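Visita a la feria de cerámica de Nudby

Llegamos el 21/08/2022, con lluvia fina. La feria ocupa el viejo mercado y la entrada cuesta 20 coronas. Thérèse Hiebert nos enseñó su taller y nos dejó tomar café en sus tazas, de esmalte rosa pálido por dentro.
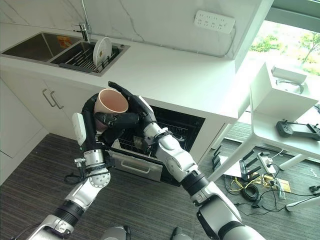 El horno y los esmaltes

El horno grande es de gas y lo encienden de noche. Me gustó mucho la serie Zallcombe – platos hondos, muy sencillos – pero era cara para mí.

La comida fue en la cocina común, con sopa de guisantes y pan. Tiene encimera blanca, larga, y un escurridor de varillas sobre el fregadero.

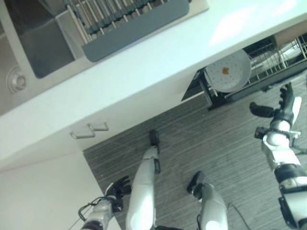

Cómo llegar

Autobús desde Flutside. En diciembre hay otra feria, más pequeña.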